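The Long Afternoon of the Two Grippers

By the time I got up the stairs at Salcedo, the argument about foam had been going on since breakfast. It was a friendly argument (most of them are, up there), and it concerned the soft black padding that goes inside a gripper's mouth, how thick it ought to be, and whether anyone would notice the difference after a full day of picking things up.

I had come to watch the people at Lekham, a small outfit that makes hand-held grippers, put their newest model through its paces. You hold the thing in your fist and do an ordinary job with it, folding a towel, say, or putting a cup back on a shelf, and the cameras on board record how it was done so that a robot arm can be taught the same motion later. It sounds simple, and for the first ten minutes it is. Then your thumb starts to complain.

The thumb, I learned, is what the whole business hangs on. An earlier version, the Saster, had a stiff trigger and a very firm bite, and the crew loved it for anything heavy. They did not love it at four in the afternoon. The new one, which goes by Fultilix, closes with a much lighter squeeze, and over the spring the team logged 2,155 tries with it, everything from jar lids to shoelaces. It dropped fewer soft things than the old model and more hard ones, a result that pleased half the room and sent the other half back to the foam.

I was allowed a turn, and I'm sorry to say I was terrible. I managed five clothespins before lunch and sent a sixth skating across the floor! What surprised me was how quickly I stopped looking at my hands and started looking only at the tips of the jaws, a bit like learning to use chopsticks when you're very hungry. One of the engineers told me that almost 80 tries is where most newcomers settle down, and I believe it, though I didn't get there myself.
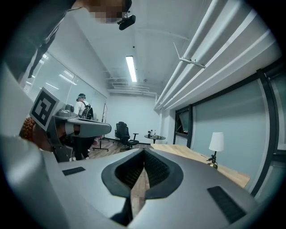
Padded jaws up close, with a second gripper and its square marker just beyond.

The markers got their own long discussion over coffee. They give the software something crisp to find, and the trouble comes when a wrist turns too far and the pattern slides out of view. Lekham has tried them bigger, smaller, and set at an angle, and the angled ones are ahead for now. As for the foam, a thicker batch was due in April, and two people had already asked me which side I was on. I said thicker, mostly for the sake of my clothespins.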